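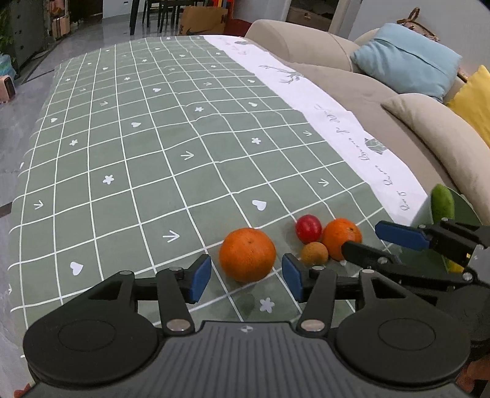

搜索 Jasaseo 生活互助 请输入关键词 搜索全部版块
打印本页 | 用电子邮件发给朋友

水果摆在餐桌上老是坏，果盘到底该怎么放？顺便问桌布上的橙子油印怎么洗

Yichen Yu

大家好，我在这个站潜水挺久了，头一回发帖，写得啰嗦请多包涵。

事情是这样的，我们家五月刚搬到 Plendport，房子不大，餐桌和客厅连着，中间没有墙，吃饭的桌子一头靠厨房，一头就对着沙发。搬进来之后我一直想把那张桌子弄得像样一点，因为一进门第一眼看到的就是它。后来在 Skestside 那边的布料摊上扯了一块灰绿色的布（老板管它叫鼠尾草绿，我觉得这名字真好听），回来铺上，再放个绿碗，摆几个橙子，哇，整个屋子一下子就亮了！我婆婆来的时候都说好看，她平时可是很少夸人的。

问题也跟着来了。水果放在桌上坏得特别快。橙子还好一点，能撑一阵子，但是底下那面经常会软，有一次我拿起来一看，贴着碗底的地方已经长了一小块青毛，旁边那个也跟着遭殃。苹果更气人，买回来脆脆的，放几天就面了，咬下去像吃湿棉花。还有我爱买的那种小个子的黄梨，头天还硬得能砸人，过两天中午去看，已经软到一捏一个坑，晚上就不能吃了。我都怀疑它们在背着我商量好一起坏。

我先生的意见是全部塞冰箱，省事。可是塞冰箱我就忘了吃，而且我真的很喜欢桌上有水果的样子啊！小孩放学回来看到桌上有，自己就会拿一个；放在冰箱抽屉里他是绝对不会去翻的，他只会翻饼干。所以我还是想摆在外面，哪怕少摆一点。

我现在的做法说一下，大家帮忙看看哪里不对：

买回来先全部洗干净，擦一擦，放进碗里，碗装不下的就直接搁在桌布上，围着碗放一圈。碗是有点深的那种，所以橙子会摞起来。桌子离窗户不算远，下午有太阳会照进来，大概照到桌子的一半。夏天我们白天不开空调，屋里有点闷。

另外还有一个小问题。那块布上现在有好几处印子，我猜是剥橙子的时候皮里喷出来的油，刚弄上去看不太出来，过几天就变成一点一点的黄。我用洗衣液搓过一回，淡了一点，没掉干净。布是棉的还是混纺的我不敢肯定，老板当时说了一句，我光顾着看颜色没听进去。这块布我不想换，花了我不少心思，边还是我自己锁的（锁得歪歪扭扭，但是是我自己锁的！）。

总结一下我想问的，第一，哪些水果能一起放桌上，哪些得分开；第二，到底要不要先洗；第三，直接放在桌布上行不行，还是一定要装碗；第四，那个黄印子怎么弄。有经验的姐妹兄弟来说说吧，先谢谢大家了。

对了补充一句，我买橙子喜欢挑大的，上次有一个特别大，我好奇放到厨房秤上称了一下，342 克，一个人根本吃不完，切一半剩一半，剩下那半怎么放也顺便教教我吧，我都是扣在盘子上，第二天切面就干了。

Su

苹果别跟别的放一起就行了，苹果会催熟。

橙子不用洗，吃之前冲一下。

布扔洗衣机，60 度。

（看了一下后面的回复，60 度我收回，我家是白布，有颜色的布别听我的。）

Ermanno Rinaldi

看到这个题目我就坐不住了，我家从爷爷那辈起就在菜市场卖水果，我自己虽然没接摊子，可小时候暑假全是在纸箱子中间过的，闻橙子味能闻出是哪天到的货（好吧，有点吹牛，但差得不远）。我一条一条跟你讲，写得会比较长，你泡杯茶慢慢看。

先说洗不洗。楼上讲得对，橙子别先洗，苹果也别先洗，梨更别先洗。很多人觉得洗完再摆出来，谁想吃拿起来就吃，多方便，我太太就是这一派，我们为这个拌过嘴。可是你想想，橙子那个皮上全是小坑坑，你拿布再怎么擦，坑里面还是潮的，蒂那一圈更是擦不着。潮着摞进一个深碗里，碗底又不透风，不长毛才怪呢。你说毛是从贴碗底的那面长的，我一看就知道十有八九是这个缘故。如果你实在受不了不洗就上桌（我理解，小孩会直接抓），那就洗完以后摊在干毛巾上，蒂朝下，晾上大半天，中间翻一次，完全干透了再摆。着急用吹风机的我也见过，我表妹就干过，吹热风，吹完橙子是暖的，那可不行啊，要吹也用冷风。

再说谁跟谁能做邻居。你可以粗粗分两拨。一拨是会放气的，苹果、梨、香蕉、桃子、李子、牛油果、番茄，它们熟的时候会放出一种叫乙烯的气，自己熟得快，也带着旁边的一起熟。另一拨是不怎么放气的，橙子、橘子、柠檬、柚子、葡萄、草莓、樱桃都算，它们摘下来就那样了，不会越放越甜，放着只会慢慢失水或者发霉。你那些小黄梨突然软掉，我猜就是跟苹果挤在一起挤出来的，又是夏天，又是下午的太阳，三样凑齐了，神仙也救不了它。

所以桌面上我会这么安排：橙子自己一堆，苹果跟梨离它们远一点，最好隔开放，梨当天要吃几个就拿几个出来，没熟的留在厨房阴凉的角落。想让梨快点熟的时候反过来，拿个纸袋把它跟苹果装一起，口子折一下，隔天捏捏脖子那里，有点软就能吃了。别捏肚子！捏肚子那块就黑了，我小时候因为这个挨过我爷爷的骂，他说客人捏我管不了，你捏我还管不了吗。

你可能要说，那桌上就剩橙子了，不热闹。红的黄的绿的摆一起确实好看，这个我承认。那就定个小规矩，红苹果和黄梨只摆当天和明天要吃的量，摆在旁边当点缀，第二天没吃掉就进冰箱。橙子是主角，它经放，夏天常温放一个星期一般没有大毛病，天凉了还能更久。圆的大的放中间，小的靠着它，这样也不容易滚。我妈摆供桌、摆饭桌都是这么摆的，看着稳当。

碗和桌布的事，你想直接放在布上，完全可以啊！我甚至觉得比放在深碗里好。布是吸潮的，果子单层摊开，四面都有风，坏了一个你一眼就看见了。深碗最大的毛病就是底下那层看不见，等你闻到味道已经晚了，一个长毛，孢子一飞，一碗都得跟着倒霉。如果你喜欢那个碗，就少装，装一层，底下垫一张厨房纸或者折两折的棉布，脏了就换。我还见过有人在碗底扣一个小碟子，上面再放水果，底下就空出来一点缝，外面看着还显得满满一碗，这招很聪明，我偷学了。

放在布上有两件事要留心。一个是每天要动一动它们，换个面，不用多讲究，早上路过的时候顺手拨一下就行。橙子老是一面着地，自己的分量压着，那一面先软。特别大的那种更要翻，你称的那个三百多克的，分量可不轻呢。另一个是磕碰，桌子一拉，布一扯，果子滚下去砸一下，表面看不出来，过两天里面就烂了。有小孩的话布边别垂得太长，这个你比我懂。

太阳，这个一定要避。太阳照半张桌子，你就把水果往照不到的那半边挪，挪到靠厨房那头或者靠沙发那头，看你家哪边凉快。千万别学杂志上那样，把一碗水果摆在窗台上，光线是漂亮，拍完照人家就收走了，咱们是要吃的。

还有挑的时候就要留神。拿两个差不多大的橙子，一手一个掂一掂，沉的那个汁水多。皮太松、跟肉分家的，多半放久了。蒂那里发黑发软的别拿，蒂是最先坏的地方。皮上有点疤、有点麻麻点点的没关系，那是风吹树叶刮的，不碍吃。我爷爷专门把带疤的挑出来便宜卖给老街坊，老街坊还抢着要呢。买也别买太多，家里三四口人，一次买够几天吃的就停手。我知道打折的时候很难停手，我自己上个月就扛了一整箱回来，最后全家喝橙汁喝到怕，剩下的皮还晒了一阳台。

剩下那半个橙子，别扣在盘子上，盘子和切面中间全是空气，当然要干。拿保鲜膜贴着切面包，要贴紧，不留泡，或者找一个刚好大小的带盖盒子，切面朝下放，进冰箱，4 度左右那一层就可以，第二天吃味道差不了多少。第三天我就不劝你吃了，拿去榨汁或者煮茶吧。不过我更推荐另外一个办法，就是别横着切，剥开来掰成瓣，瓣外面那层薄膜是它自己的保鲜膜，比什么都好用，吃几瓣剩几瓣，装盒子里两天都水灵。

最后说布。黄印子你猜得对，橙皮里有油，刚溅上去是透明的，过几天跟空气一碰就变黄了，跟旧衣服领子是一个道理。光用洗衣液搓，劲不够，你得先对付油。我家的办法是这样：

找一个不显眼的角，比如你锁歪了的那个边（哈哈别生气），先滴一点试试掉不掉色，等它干了看看，没事再往下做。

洗碗的那种洗洁精，不要带颜色的，直接点在干的印子上，用手指肚轻轻揉进去，放一刻钟。记住是干着点，先打湿了油就不好吃进去了。

然后拿温水冲，手伸进去不烫的那种温，对着背面冲，把油往外顶，别对着正面冲。

冲完还有黄的，就弄一盆水泡彩漂粉，要写明彩色衣物可以用的氧系的那种，用量照袋子上写的来，先用 200 毫升热一点的水把粉化开，再兑进盆里的凉水，别把干粉直接撒在布上，撒上去会花。泡多久也看袋子。泡完正常洗，阴干。

含氯的漂白水千万别碰！你那个灰绿色，一碰就是一块白的，到时候哭都来不及。也别在印子没洗掉的时候进烘干机，或者拿熨斗去烫，一烫就定死在上面了。

以后呢，剥橙子的时候底下垫个盘子，或者干脆站到水槽边上剥。我家的规矩是水果在桌上，剥皮去水槽，规矩立了好多年，遵守的只有我一个人。

有什么没说清楚的你再问，我常来。

Yichen Yu

天哪，太谢谢了！我昨晚看完就起来把碗倒空了，底下果然有一个已经软了，赶紧扔掉。现在橙子都单层摆在布上，苹果和梨搬去厨房了，只留一个小的出来做样子。

洗洁精那招我先在角上试了，没掉色，今天准备弄大面积的。Su 的 60 度我差一点就照做了，幸好先往下翻了翻，吓出一身汗，不过苹果那条是对的，谢谢你。

还想追问一个，桃子呢？最近桃子便宜，我买了一袋，也是硬的。放桌上还是放哪里？还有橙子皮你说晒了一阳台，晒干了拿来干嘛，我正愁皮多呢。

Ermanno Rinaldi

桃子硬的时候放外面，单层，蒂朝下，别压，别进冰箱。没熟就进冰箱的桃子，拿出来以后肉是绵的、渣的，怎么等都等不香了。凑近闻，有香味了，肩膀那里按着有一丁点让手，那就是好了，当天吃最好，吃不完这时候再进冰箱，能拖个两三天。桃子放气也挺厉害，跟你的梨要分开。毛桃的毛别提前洗掉，洗掉了坏得快，吃之前拿盐搓一搓再冲。

橙皮晒干用处多了。我拿它炖牛肉，一小片就够，放多了苦。还有就是装在小纱袋里塞鞋柜，味道淡淡的。外面卖的橙子有些打过蜡，要吃皮的话先用温水加点粗盐刷一遍，把里面那层白的刮薄一点，切成细条再晒，干得快，也不容易发霉。要晒到一掰就断才能收进罐子，还能弯的就接着晒。碰上下雨天就进烤箱，开最小火，门留一条缝，隔一会儿翻一翻，闻到焦味就晚了，得守着。

拿来冲水喝也行，跟红茶一起泡，冬天喝舒服。

Su

我再说一个，家里有果蝇的话放一小杯醋，滴一滴洗洁精，盖层保鲜膜扎几个眼，放水果旁边。管用。

厨房垃圾桶里的果皮每天倒。

Yichen Yu

Su 你怎么知道我家有果蝇！！我都没好意思写。醋用白醋还是别的？

Su

苹果醋最好，没有就米醋。白醋它们不太爱来。

杯子隔几天换一次，别像我一样忘在那里。

Yichen Yu

来汇报一下布。洗洁精揉了一遍，温水冲完，小的点子基本看不见了，靠桌子边上有一块大的还留着淡淡一圈，晚上泡了彩漂粉，今天晾干再看，要凑得很近、斜着光才找得到，我很满意！颜色没变，灰绿还是灰绿，我锁的边也没散（我最担心的就是这个）。

洗的时候我才想起来给摊主打了个电话，她说是棉和一点点别的混的，不怕温水，就是会稍微缩。量了量，短了一指宽，铺上去看不出来。

桃子照你说的单层排在厨房台子上，有两个已经香了，今天先吃这两个。剥橙子去水槽的规矩我也宣布了，我先生当场坐在沙发上剥了一个。

橙皮我切了一盘子，放在阳台上，刚晒了半天，现在摸着还是软的，我明天接着晒。

2023年7月20日

打印本页 | 用电子邮件发给朋友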